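Can it do the dishes yet? Mostly no, says the woman who tests them

Maribel Flores has a bad chair and a good kettle and she offers me both. She runs the household task group at Palley, four people in a long low building in Clovamdale, and she has half an hour before a call. So we go fast.

First question, the one everybody sends me. Can a machine do the chores yet?

"Which chore," she says. "Whose house. How long have you got."

Fair. Say, clearing up a kitchen after breakfast.

"Parts of it. It can pick up a mug, most mugs. It can open a drawer if the drawer has a decent handle. Put those together with a person standing there who wants to leave for work, no. Not yet. I wouldn't put it in my mother's kitchen."

Flores came to this from hotels. Seven years managing housekeeping, then a night course, then a job writing task lists for a robot company that has since folded. She says the hotel work is the useful part. She knows how a bed gets made by someone who has 11 more to do, and she says most engineers have never watched that closely.

"They time the grasp. Fine. I want to know who moved the chair so it could get to the table."

That's her big complaint, the chair. Demo videos, she says, begin after the chair has been moved. Her group writes the tests so that the moving counts. If a person steps in, even to nudge a plate an inch, it goes on the sheet as help. The sheet is ugly. I saw one, it was mostly help.

I ask about shops. My readers run small ones, a lot of them, and they get the sales calls too.

"Shops are easier and harder," she says. Easier becuase the shelves stay put and the boxes are the same boxes. Harder because of customers. A colleague of hers, Aarti Prajapati, spent part of January at a hardware store watching a shelf-stocking unit called the Drirkeo. Prajapati joins us for a bit, standing, eating crackers.

"It stocked paint cans very nicely," Prajapati says. "Before opening. Then the doors open and there's a kid, there's a cart, there's a man who wants to ask it where the hinges are. It stops for all of them. It should stop! But then you're paying for a thing that stops."

Did the store keep it?

"They kept it for mornings. Owner was happy enough. He's got one guy with a bad back and it saved the guy's back. I'd call that real."

Flores nods at this. She isn't a skeptic exactly, she gets annoyed when I use the word. Floors are done, she says, floor cleaning works and has worked for years, nobody should be embarrassed to buy one. Moving totes from one end of a warehouse to the other, done. Folding towels, close, slow. Folding a fitted sheet, she laughs and doesn't answer.

Dishes she will talk about all day. The trouble starts before the water, at the pick up. Plates stack and stick. Forks lie under other forks. Glasses are see-through and depth sensors hate that. Shiny things, same problem, the reflection moves when the arm moves and the arm can get the wrong idea of where the edge is.

So a lot of the early work is done in simulation. Her group runs a simulated kitchen, and before anything goes near a real counter it has to get through 1,000 tries in there on each object. Mugs, bowls, a pot with a lid. Duván Sánchez builds the objects and he's the one who keeps making them worse. Heavier, taller, shinier, handles where you don't want them.

"Duván is not nice," Flores says. "I hired him for that."

Sánchez, at the next desk, doesn't take his headphones off but does wave.

What does the simulator get wrong?

"Friction. Always friction. And mess, real mess. You can model a mug on a clean counter all week long." 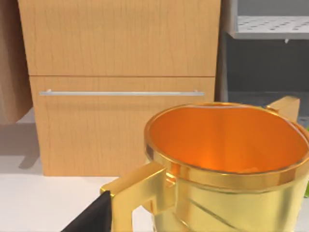 She thinks the handle is where you learn the most. A person goes for a mug handle with no thought at all, two fingers through, thumb on top, done. A gripper with two flat fingers has to pick. Pinch the handle from the side, pinch the rim, try the whole body if it'll open that wide. Each one is OK for lifting and some are awful for what comes next. Rim is bad if you're pouring something in. Handle is bad if the mug is heavy and the grip is off center, it swings.

"People ask did it pick it up. I ask did it pick it up in a way that lets it do the next thing. That's a chore. A chore is the next thing and the next thing."

One number she'll give me. In the last round on real counters, 681 tries got all the way from pick up to put away with nobody helping. She won't give me the total it's out of, not until the write-up is finished. I push. She pours more tea.

The write-up is due September 2026 and will be free to download, she says, sheets and all. Two makers have asked to see it early and she told them both the same thing, which I won't print.

OK. Practical part, for the shop people. What do you ask when the sales rep calls?

"Ask to see it in your store, in your hours. Not theirs. Ask how many times a day a person has to touch it. If they say zero, hang up – or ask them to leave it with you for a week and see if they still say zero."

And ask about cleaning it, Prajapati adds from the doorway. Somebody has to wipe the thing down. Grippers pick up grease, rubber pads get slick, then it drops stuff and the software gets blamed. At the hardware store that job went to the guy with the bad back. He didn't mind, she says. Bending over once beats bending over all morning.

What about price? Flores shakes her head, not her department. She does say look at the service contract before the sticker, and read the bit about software updates twice.

Last thing. I ask what she has at home.

"A floor robot. A dishwasher from Bermúdez, the plain one, it's older than my son. I load it by hand." She's already got the headset half on for her call. "My son loads it, when I ask three times. So there's your benchmark."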